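Why I Still Want a Person at the Post Counter

Sun 20 August

I moved to Ketness nine years ago, and the first building where I spoke English to a stranger was the post office on Durnier Street. I had to send papers to my mother. The woman at the counter corrected my form with her own pen and told me that I had written the country in the place of the city.
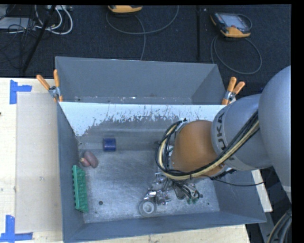
In January this counter was closed. The town has 3,329 inhabitants by the last count, and it was decided that a town of such size can be served by parcel lockers and by a van that stops near the school two mornings in the week. For a person, we must now go to Trargate, and the bus there runs every two hours.

I want to be fair. The lockers are good. I can pick up a package at ten in the evening, and before I had to ask my boss for a free half hour. My neighbors who work shifts are happy and I understand them. Keith Halliday wrote in the town newsletter that the old counter was "a museum with stamps," and I laughed, although I don't agree with him.

My disagreement is about the difficult cases. A locker is made for a person who already knows what he wants to do. It has a screen with four choices. If your problem is the fifth one, you must call a number, and the number asks you to say in a few words why you are calling. With my accent this takes several tries. My neighbor Mrs. Pillai is eighty-one and speaks better English than I do, but she doesn't hear well on the phone, so she has the same trouble from the other side.

We are told the counter lost money, and I believe it. The library also loses money, and so do the street lights. The petition to bring back two afternoons a week has 438 signatures, mine included. Two afternoons is a modest thing to ask. There is already a room for it in the town hall, with a desk and a separate door, and the town rents it out for 200 dollars a month when somebody wants it.

I have read the answer to the petition three times. It says the matter will be looked at again when use of the new service is better known. I would like to ask how they will know the use of it by people who gave up and went home. Such people leave no number in the system. Last month I filled in a customs form for a man from my street, with my own pen, on the roof of his car.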